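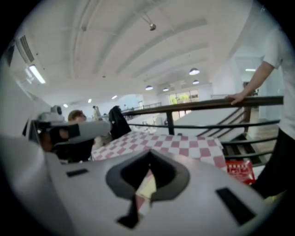
Picnic season on the Grastley balcony

Well, we finally did it! After talking about an upstairs picnic since May, I dragged everyone over to Elcombe for an afternoon of sandwiches, cold drinks and far too much cake. I've put the pictures up in no particular order, so have a scroll and shout out if you'd like the full-sized ones.

The cloth
Red and white checks, my favourite pattern for anything to do with food. One edge never wants to lie flat, and I've stopped fighting it. Shagufta Malik reckons I should sew little weights into the corners, and she may well be right, but I'd have to find my sewing box first (it's been missing since we moved from Suvumberg).

The little red packet
It's the small one with white lettering, next to the cloth. I brought 4 different kinds of snack and they all disappeared before I'd poured the tea, so don't ask me which was the best. Tanveer says the salty ones. Ginette says anything with chocolate, and she's been saying that as long as I've known her.

The railing
Dark brown along the top with thin bars underneath, and a very handy coat rack as well! There's a black jacket slung over it, and you can see a hand resting on the rail off to the right. It's a good spot for leaning and having a yarn, and I'd happily have stayed there until dinner.

White T-shirt, black pants
The unofficial picnic uniform, on the right by the railing. I went with a colourful shirt myself and had beetroot down the front of it inside five minutes, so I'm in no position to give anyone fashion advice.

Next time I'm making Kausar's potato salad, the one with mustard seeds and loads of lemon. Sohail has promised his cordial again, and I've asked for a double batch. If you want to come along, leave me a note underneath with what you're bringing. We've got plenty of plates but we're always short of forks!

Posted 19/08/2020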